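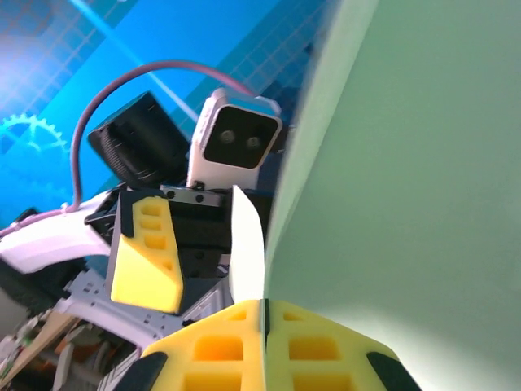
Handbuch › Kapitel 4: Stationsführer und Rundgänge

4.2 Einen Kunstrundgang durch die U-Bahn einrichten

Mit dem Audioguide Rellinetti wird das Liniennetz von Geltier zum Museum! 312 Kunstwerke sind hinterlegt, von den Mosaiken der Gründerjahre bis zu den Lichtdecken der neuen Nordstrecke, und wer einmal mit Kopfhörern durch die Halle am Laizer gegangen ist, steigt dort nie wieder achtlos um. Die Einrichtung geht schnell.

1. Schalten Sie das Gerät ein und warten Sie, bis das Stationsmenü erscheint.
2. Wählen Sie unter »Sprache« die gewünschte Fassung. Die deutschen Texte sind komplett neu eingesprochen – hören Sie unbedingt hinein!
3. Öffnen Sie »Rundgänge« und entscheiden Sie sich für »Kurz« (19 Stationen), »Architektur« (23 Stationen) oder »Frei«.
4. Legen Sie die Startstation fest. Beim Architekturrundgang empfehlen wir Laizer: Die Pfeilerhalle mit ihren Keramikreliefs ist ein großartiger Auftakt.
5. Tippen Sie auf »Laden«. Alle Beiträge werden gespeichert und laufen danach auch im Tunnel ohne Netz.
6. Stecken Sie die Kopfhörer ein und starten Sie den ersten Beitrag auf dem Bahnsteig mit der grünen Taste.

Hinweis: Im Modus »Frei« geben Sie die Nummer auf der Plakette neben dem Kunstwerk ein. Probieren Sie die 172, das Deckenbild im Zwischengeschoss Pretex (und nehmen Sie sich Zeit dafür, der Beitrag ist einer der schönsten der Sammlung).

Achtung: Bleiben Sie beim Hören hinter der Sicherheitslinie und gehen Sie nicht rückwärts, um ein Wandbild ganz zu erfassen. Auf Rolltreppen pausieren Sie bitte die Wiedergabe.

Hinweis: Fotografieren ist ohne Blitz und Stativ erlaubt. Für die Halle Pretex gilt im Berufsverkehr eine Einbahnregelung; der Rundgang führt Sie dann automatisch über den Ostzugang.

Wird ein Beitrag nicht gefunden, prüfen Sie die eingestellte Linie und laden Sie den Rundgang erneut. Eigene Routen speichern Sie wie in Abschnitt 4.3 beschrieben.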